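How to Run a Suturing Demo at a Robotics Open Day (and How to Get the Most out of One If You're Visiting)

Every April we open up the lab for an afternoon, and every April I end up at the suturing table. I love it! People come for the big stuff down the hall and then stay with me for ages watching one little stitch go in. If you've been asked to run a table like mine, this is how I do it.

1. Set up early. Doors open at 11, so I want the practice pad clamped down and both instruments moving well before that. Give yourself a full 20 minutes just for the light. Metal tools bounce it everywhere, and a lamp that looks fine from the chair can be awful on the big monitor.

2. Start with the needle already held. Finding and picking up a needle is slow, and you'll lose the back row. I get it into the jaws, bring it over near the cut, and then start talking. Leave a stitch or two from earlier on the pad too, so folks know what you're aiming for.

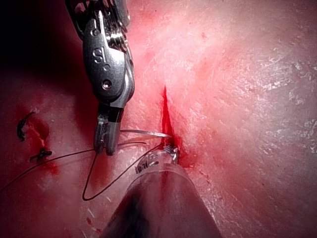 Pallavi Mathur: I sat in the second row last year and wished someone had told us to watch the thread and forget the needle for a minute. Once I did that, the whole knot made sense.

Thanks, Pallavi, that's going in as step 3.

3. Tell people where to look. Pick one thing per stitch. First time through, the needle. Second time, the thread (where it hangs, where it snags, which tool has hold of it). Slow way down when you pass the needle from one tool to the other, and say out loud which hand you're moving.

4. Keep one tool open and close by. I like to have a grasper hovering with its jaws apart while the needle driver does its bit. It's ready if the thread wanders, and it gives you a nice spot to pause for questions.

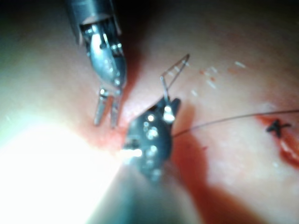
Grulthorpe Robotics Club | Open Day Team

5. Let visitors drive. Swap in a fresh pad first. I start everybody on Runa, our plain old peg-moving exercise, before they get near a needle. Kids are usually better at it than their parents, sorry parents.

6. If you're visiting, ask to see a stitch go wrong! Jahangir Cassim does a wonderful slipped knot on purpose, and you learn loads from watching him fix it.

Sign-up for the driving seat is in room 31, by the stairs. Bring your reading glasses if you use them.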